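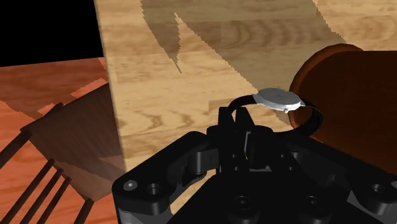 Dining table

From the Trelton Household Encyclopedia, an open reference on ordinary furniture
Last revised February 2020

A dining table is a table people sit down to eat at, and I know that sounds too simple to need an entry, but I've been writing about furniture for this site for years and I still get into arguments over what counts! A kitchen table is usually a dining table. A coffee table isn't one, even if you eat every dinner off it (I did, all through my first apartment). The line I use is seating height: if a person can pull up a regular chair and get their knees under it, it goes in this article.

Contents
Early tables
The dining room arrives
Shapes
Woods
Extending tables
Wear and care
See also

Early tables

For a good long stretch of the Middle Ages in Europe, a big household ate at boards laid over trestles. When the meal was over the boards came down and leaned against the wall, and the hall got used for something else. That's where we get "board" in "room and board," which I love, and it's where "boarder" comes from too. Tables with fixed legs existed (the Romans had lovely ones, some in marble) but they were heavy, and a hall that doubled as a bedroom for half the staff needed its floor back at night.

Heavy fixed tables caught on in wealthy English houses in the 1500s. The legs got fat and carved, with long low rails called stretchers joining them near the floor. Diners put their feet up on the stretchers, and on old ones you'll find the top edge worn into a dip. If you're ever at an antiques sale, go look underneath. I always do, and I've been asked to get up off the floor more than once.

The dining room arrives

A room kept just for eating is a fairly late idea for most families. Rich houses had them by the 1700s, and by the Victorian years the middle class wanted one as well, with a matching set: table, chairs, sideboard. In smaller homes the kitchen table carried on doing everything, from rolling dough to homework to laying out sewing patterns. I grew up with that kind, and I'm biased. Ours also had a fern on it that my mother turned every Sunday.

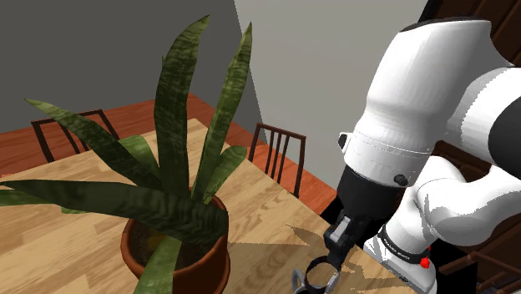

Snake plant in a terracotta pot on a light oak table.

Open-plan houses muddied things again after the Second World War. Once the wall came down between the kitchen and the living room, the table drifted into the middle, and it ended up as a desk for a lot of us.

Shapes

Rectangular tables are the most common, mostly because rooms are rectangular. Round ones are better for talking. A round table 48 inches across seats four people nicely, and you can squeeze in a couple more if they like each other. Go much bigger and you can't reach the salt, so then you want a turntable in the middle.

Ovals are my favorite and I'll admit it here (the other editors can fight me). You get the length of a rectangle without corners to bang your hip on. Square tables are great for card games and a bit of a pain for Thanksgiving.

Pedestal tables stand on a central column instead of corner legs. They leave lots of knee room! They can also tip if somebody leans hard on the edge, so the foot of the column has to spread wide.

Woods

Oak was the old standby in northern Europe: hard, strong, and easy to come by. Walnut took over in fine furniture later in the 1600s, then mahogany in the 1700s. Pine was for kitchens and servants' halls, and it was often painted, so all those bare scrubbed pine tables sold as "country style" may have started out blue or green.

Knots are where branches grew out of the trunk. Older cabinetmakers worked around them or hid them on the underside, and now people pay extra to have them showing, which makes me laugh every time. A sound knot is tight and won't do any harm. A loose one can drop out and leave a hole, and it'll need filling. 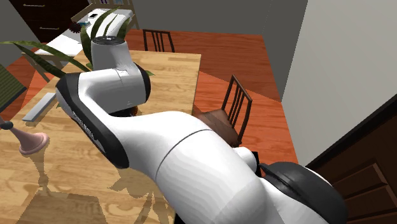 Wooden dining table with a honey-colored surface, its streaks and knots left visible.

Solid wood swells and shrinks across the grain as the air gets damper or drier. A wide top can change by a good fraction of an inch between winter and summer, so makers fasten it with slotted screws or little wooden buttons that let it slide. If somebody glues the top down hard to the frame, sooner or later it cracks. Yu-ting Cheng, who edits our joinery pages, has a longer write-up on this under Wood movement, and it's much better than mine.

Extending tables

The draw-leaf table goes back to the 1500s. Two extra leaves hide under the main top, and you pull them out from the ends on sloping runners until the whole thing sits level. I've taken one apart and I still think it's clever.

Gateleg tables have hinged flaps held up by legs that swing out like a gate. The telescoping kind, with loose leaves dropped into a gap in the middle, came along in the 1800s. The loose leaves then live in a closet or under a bed, and because they never see daylight they stop matching the table. Leave them out for a few weeks before a big holiday if that bothers you.

Wear and care

White rings usually mean moisture caught in the finish, and they'll often fade by themselves. Black rings have gone down into the wood and are a bigger job. Oil finishes are easy to patch and need doing again every so often; varnish holds up longer and is a nuisance to repair in spots. Check the legs once a year too, and tighten any bolts that have worked loose.

See also: Trestle; Sideboard; Wood movement; Chair height; Tablecloth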